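Nenthorpe Residents' Association
Minutes of the May meeting

Present: Norbert Boros (chair), Rhona Forsyth (minutes), and residents as signed in. Apologies were received from the Gautam household and from the owner of the Gitik bakery.

The meeting opened at 7:15 p.m.

1. Minutes of the last meeting
Accepted with one correction. The drain outside the bakery was cleared by the town, and the association was not billed for it.

2. Parking on Mill Lane
Norbert reported that the town has agreed to repaint the lines on the east side but will not add spaces. Several residents said delivery vans are blocking the lower end before 8 a.m. Rhona will write to Memeck, the parcel company, and ask that drivers use the loading bay. It was agreed not to ask for permits this year.
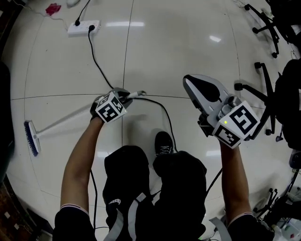

Issue 57

3. Newsletter
The spring issue went out to 400 addresses. Printing was higher than last year because of the heavier paper, and the meeting preferred to go back to the old stock. A resident on Station Road said her copy came a week late again. Her side of the street will be moved to the first delivery round. Copy for the next issue goes to Rhona. Notices should be kept short — the last page was set in very small type and there were complaints.

4. Street trees
The town will replace the two dead maples by the library in the fall. It has offered a choice of hornbeam or linden. Hornbeam was preferred on a show of hands, mainly on account of sap on parked cars. Norbert will confirm this with the town. Watering of the young trees on Station Road starts again in June, and the sign-up sheet is in the library porch.

5. Summer street fair
The road closure has been approved from 10 a.m. to 5 p.m. There are 15 tables booked so far. The charge per table stays the same, and food stalls must show their permit when they book.

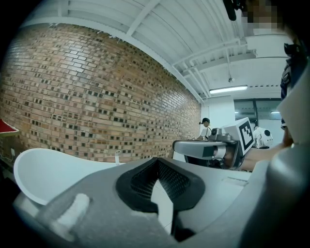
Two residents asked whether the music could finish earlier than last year. After some discussion it was agreed that amplified music will stop at 4 p.m. and that the speakers will face the parking lot. The Gitik bakery has again offered bread at cost for the lunch table.

6. Money
A gift of $100 from the Gautam family toward the bench fund was noted with thanks. The bench itself is still on order.

7. Other business
The street light at the corner of Mill Lane is out again. Rhona has reported it twice and will call.
A resident asked about dogs off leash in the cemetery — to be put on the next agenda.

The meeting closed at 8:40 p.m. Next meeting in June, same time.

R. Forsyth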